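Sorting at Clearing Time: Trays, Loose Pieces and the Last Ten Minutes

Speaker notes, Strebel Learning Materials Day, May 14, 2022
Session in the small hall, 14 minutes plus discussion

Opening. Thank the organizers and the Strebel staff for the hall. State the subject plainly: how small play pieces are put back at the end of a session, and what the tray has to do with it. The talk does not cover storage furniture. Refer those questions to the afternoon session.

Background. The Irkine lending collection holds 170 sets of small pieces for preschool groups. Until last October all of them went out in drawstring bags. Returns were slow to check, and 9 sets had to be withdrawn in a single season for missing parts. The collection then moved to open compartment trays, beginning with the color sets.

First point: one color to a compartment. Groups were free to choose their own system in the first weeks. Most chose color, and the collection has kept that rule. Shape was tried at Flotport and given up – children of four disagreed at length over what counted as a triangle. Pause here, as there is usually a comment from the floor.

Second point: a tray part of the way through tells the adult a good deal. Ask the audience to consider the greens gathered at one end, a single dark blue piece in the middle section and the last section still open, with an orange ring-shaped piece on the table in front. The next step can be read at a glance, and a child who arrives late to the task can join in without instruction. A bag offers no such help.
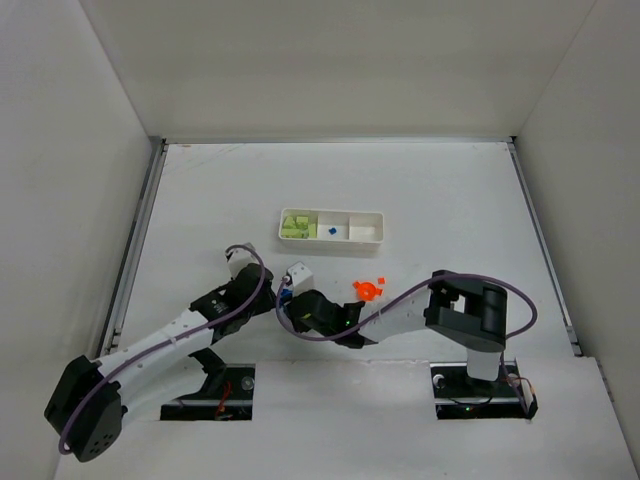 Gebhard Fankhauser asked in the discussion at the trial reading whether three sections were enough, given that most of the sets at his center come in five colors or more, and whether the children did not simply push the extra colors in with the nearest match. He would prefer two trays side by side to one large one.

Reply to be given if the question is raised again: two trays are acceptable and are already in use for the larger sets. A tray with many narrow sections was tested and proved hard for small hands. Mixed colors in one section should be left until the group has finished, then sorted out together.

Third point: lay the tray flat in the middle of the table, long side toward the children. Pieces with tabs or projecting edges go in last. They catch on their neighbors when a section is full, and blocks should be settled first.

Fourth point: checking. The adult looks over the table, then the floor, then the tray. The Cunix return slip is filled in only after that. Hold up a blank slip here. Copies are at the door, 300 printed.

Credit to Corina Hofstetter for the wording of the slip and for the Flotport session records.

If time is short, omit the fourth point and refer to the handout. Questions on replacement pieces go to the Irkine desk in the foyer, open until the end of the lunch break.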